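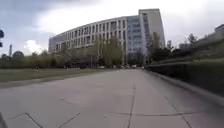

Prostari Compares Two Camera Controllers on Campus Walkway

The Prostari outdoor mobility group has completed a comparison of two camera controllers for its wheeled delivery robot, the group announced Thursday. The trials were held in August on the wide concrete path that leads to the main building.

The two units, supplied by Ilus and Skyrme, were fitted in turn behind the same wide-angle lens. Each handled exposure, lens correction and the timing of pictures sent to the steering computer. The robot covered a fixed course of 211 meters with each unit, and the course was repeated 15 times per controller.

According to the group, the long open stretch of paving was selected for its plain surface. Large pale slabs give a steering program little to follow apart from the joints between them, and the grass strip on one side and the embankment on the other provide borders of very different height. Under a cloudy sky, the Ilus unit kept more detail in the distant facade and trees. The Skyrme unit delivered pictures with less delay and recovered faster after turns.

Blur close to the robot remained a concern with both controllers. In wide-angle pictures, nearby walls and curbs smear while the center of the view stays sharper, and the edges bow outward until corrected. The group tested 3 shutter settings and will use the shortest one in daylight.

Prostari has chosen the Skyrme unit for the next stage of work. That stage will be carried out with Prirnik, which is preparing a revised mounting bracket and a second lens. Results from the August trials will be made available to partner institutions on request. Pedestrian access to the path will not be affected by further testing.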